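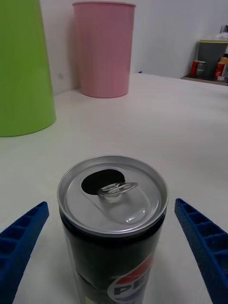 Vorkine releases grasp-timing module for wrist-camera arms

November 2021

Vorkine has released version 12 of Jendum, its open-source control stack for small manipulators, with a rewritten module that decides when a gripper should close. The new component replaces the fixed-distance trigger used in earlier versions and takes its input from a single colour camera mounted at the wrist.

Under the old scheme, the arm drove to a pre-grasp pose, advanced a set distance along the approach axis and closed. The method worked on boxes and blocks. It was less dependable on slim drink cans, where a small lateral error puts one finger against the wall of the can before the other arrives. The can then slides or tips, and an opened one may spill.

The new module treats the gap on each side of the object as two separate quantities. A segmentation network labels the fingers and the target in every image, and a small geometric layer converts the labels into a left and a right clearance. The planner shifts the wrist sideways until the two values agree within a tolerance set by the user. Only then does it pass a close command to the gripper driver.

"Most of our failures were centring failures," said Unnur Ingvarsson, who leads perception work at Vorkine. "The grasp planner had picked a reasonable pose and the arm had gone to nearly that pose. Nearly was the trouble. We had a camera looking straight at the gap and we weren't using it during the last bit of travel."

The loop runs at 22 Hz on the company's reference computer. Ingvarsson said the rate is limited by the segmentation step, and that the geometric layer adds very little to the cycle time. If a cycle is missed, the controller holds the last wrist velocity for one period and then stops the arm. Earlier versions carried on with the planned path.

Reflective surfaces took up much of the development work. Aluminium lids and glossy can bodies produce bright highlights that move as the wrist moves, and the previous network often labelled these as part of the background. The team retrained it on short approach sequences in place of single images, with labels carried from one image to the next and corrected by hand where they drifted. Pull tabs were given their own class after the network repeatedly read a raised tab as a separate object sitting on the lid.

Soft fingers posed a related problem. Ribbed plastic fingers bend once they make contact, so their outline in the image no longer matches the model stored in the configuration file. The module now estimates finger shape from the image and ignores the stored outline after first contact. Rigid parallel jaws can still use the stored model, and this remains the default for them.

Vorkine tested the release at its Grarnora lab with 305 approach sequences recorded on tabletops with other household items left in view. Tarmo Jankauskaitė, the engineer in charge of testing, said the set was weighted towards cans and cups of different heights, with an opened drink can used for many of the harder approaches. The company has not published a success rate. Jankauskaitė said the figures would be released with the logs once a second lab had repeated the runs on a different arm.

That work will be done by Phan, a contract automation shop that has used Jendum since its early versions. Ngọc Đàm, who maintains Phan's fork of the code, said the two teams had agreed on a common log format before starting. Each log stores the camera images, the two clearance values, the commanded wrist velocity and the gripper state, all stamped from one clock. In the past, she said, image and joint data were stamped separately and could be out by up to 200 milliseconds, enough to make a late close look like an early one.

The release also adds a replay tool. A recorded approach can be run back through the planner without an arm attached, and the tool marks the point at which a changed tolerance would have triggered the close command. Đàm said Phan now runs every change through replay before it goes near hardware.

Some limits remain. The module assumes that both fingertips stay in the camera's view for the whole approach, which rules out some wide grippers. Clear bottles are not supported. The planner does not estimate how full a container is, and users handling open drinks are advised to lower the lift acceleration by hand.

Existing users will need to recalibrate the camera-to-gripper transform before upgrading, as the format of the calibration file has changed. A conversion script is included for files made with the previous version. Older files must be redone.

Comments (4)

Florencio Cantero
Does the tolerance scale with object width? On the old branch we kept a separate config for every can size and it got out of hand.

Ngọc Đàm
@Florencio It's in millimetres by default. There's a flag to make it a fraction of the measured width. We leave that on for cans and off for anything flat.

Tâm Hầu
Stopping after one missed cycle is going to annoy people with slower computers. I'd like to see the hold period made a parameter. Otherwise a sensible change. The separate tab class should have been there two versions ago.

Florencio Cantero
Thanks Ngọc, found the flag. The conversion script choked on my calibration file because of a trailing blank line. Deleted the line and it went through.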